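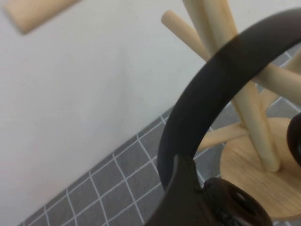 杯子树与耳机
小物件怎样住在瓷砖台面上

我搬进现在这个房子的时候,最先喜欢的是那一块贴瓷砖的台面。灰色的方砖,白色的缝,靠着一面白墙。中介把它叫做厨房台面,可是我在那里做饭的时间很少。我在那里喝咖啡、听节目、拆信、写购物单,所以那里很快就放满了和做饭没有关系的东西。其中最难放的一件,是一副黑色的头戴式耳机。

耳机是一种形状不客气的东西。两个耳罩是圆的,头梁是弯的,平放在桌上它要占一本书的面积,竖起来放它又会倒。放进抽屉,线和它缠在一起;放在椅子上,总有一天会有人坐下去。我的上一副耳机就是这样结束的,修理的店说,换零件的价钱和买新的差不多。

后来我开始用一个木头的杯子架。中文里有人叫它“杯子树”,我很喜欢这个名字,因为它确实有树干和树枝:中间一根圆木棍,下面一个圆底座,几根短的圆木枝向不同的方向斜着伸出去。它本来的工作是挂马克杯。我家只有两个马克杯,剩下的枝都空着。有一天晚上我随手把耳机挂了上去,第二天早上看见它还在那里,就没有再拿走。

为了写这篇文章,我去看了几家卖家居小物的店,想知道别人怎么解决同样的问题。

第一家叫Jornero,在一条比较窄的街上,店里主要卖木头的厨房用品。店员拿出三种杯子树给我看,区别主要在树枝的角度。角度平的那种,看起来整齐,但是杯子容易滑;角度太陡的,挂的时候要把杯子举得很高。她建议我选中间的。我问她有没有顾客用它来挂别的东西,她说很多,有人挂项链,有人挂钥匙,还有人在孩子的房间里用它挂小帽子。挂耳机的人,她也见过。

第二家是Rendeden,卖的东西比较新式。他们有专门的耳机架,金属的,样子像一个问号,价钱是744元。我拿起来看了很久。它很重,做工也很好,可是它只能做一件事情。对于房间大的人,这没有问题。我的台面不大,我希望每一件站在上面的东西,都能有第二种用处。

在Rendeden的对面,有一家做旧货的小店Oei。那里的杯子树大多是二手的,颜色已经变深,有的缺一根枝。店里的人告诉我,缺枝的反而卖得快,买的人会把缺的那一边靠墙。这个办法我觉得很聪明,回家以后试了一下,果然墙边可以省出几厘米。

说到墙,我想多说几句。把架子放在墙边的时候,要先转一转,看树枝的头会不会碰到墙面。白墙很容易留下印子,尤其是每天拿杯子的时候,架子会一点一点往后移。我的做法是让两根枝中间的空当对着墙,这样底座可以靠得比较近,枝的头又不会顶在墙上。

瓷砖的台面还有一个特别的地方,就是砖缝。缝比砖面低一点点,底座如果正好压在缝上,有时候会轻轻地摇。挂杯子的时候不明显,挂耳机的时候就明显了,因为耳机的重量全部在一边。我在底座下面贴了一张薄毛毡,摇的问题就没有了。毛毡要剪得比底座小一圈,不然边上会吸水,也会积灰。

耳机挂上去以后,重量怎么平衡,也需要想一下。应该选低一点的枝,靠近底座,这样架子比较稳。如果另外一边挂一个杯子,就更好。不过杯子一定要完全干了再挂,水滴到耳罩里面是很麻烦的。我现在的习惯是,洗好的杯子先倒扣在布上,过一个晚上再回到树上去。

也有人问我,头梁长时间挂在一根细木棍上,会不会变形。我的耳机头梁比较宽,挂了一年多,没有看见什么变化。如果头梁里面的垫子很软,可以在枝上套一小段布管,用旧袜子的袜口也可以,只是不太好看。

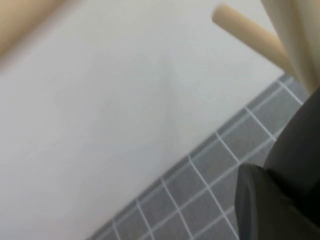 杯子架放在瓷砖台面上,应该怎么清洁?

木头的部分用拧干的布擦,擦完马上用干布再擦一次,不要泡水。瓷砖和砖缝用软刷子加一点温水就够了,先把架子拿开,等台面干了再放回去。

清洁的事情,我每个星期做一次,用不了5分钟。浅色的木头有一个好处,也有一个坏处:灰尘在上面看不出来,咖啡的痕迹却很清楚。如果已经有了痕迹,可以用很细的砂纸顺着木纹轻轻磨几下,然后擦一点点食用的矿物油。油不要多,多了会粘手,挂在上面的东西也会沾到。

我还见过一种更大的版本,是一个叫Akari的小工作室做的。它站在地上,高700毫米,本来给门口挂包用。我在朋友家里见到它的时候,上面挂了一副耳机、一条围巾和一把雨伞,几乎看不到木头。我想这也是这类架子要小心的地方。枝空着的时候,人总想往上面挂东西,挂满了以后,拿每一样都要先拿下来另外一样。

所以我给自己定了一个数目,树上最多挂3样东西。两个杯子,一副耳机。钥匙有过几天也在上面,后来我把它请到门边去了,因为金属会把木头碰出小坑,而且早上着急的时候,拉一下钥匙,整棵树都会跟着走。

如果您也想试一试,不需要马上去买。先看家里的杯子架有没有空的枝,把耳机挂上去用几天,看拿的时候顺手不顺手。台面如果离水池很近,就换一个地方,书桌或者窗台都可以。我的那一棵离水池有超过一米的距离,洗碗的水溅不到。

二手的杯子树买回来以后,请先检查树枝和树干连接的地方。用手指捏住枝的根部,左右转一下,如果会动,就滴一点木工胶,放平等一天。这个检查我第一次没有做,结果有一个杯子在半夜掉了下来。杯子没有碎,只是把手上少了一小块,现在它挂在最下面的那根枝上,我还在用。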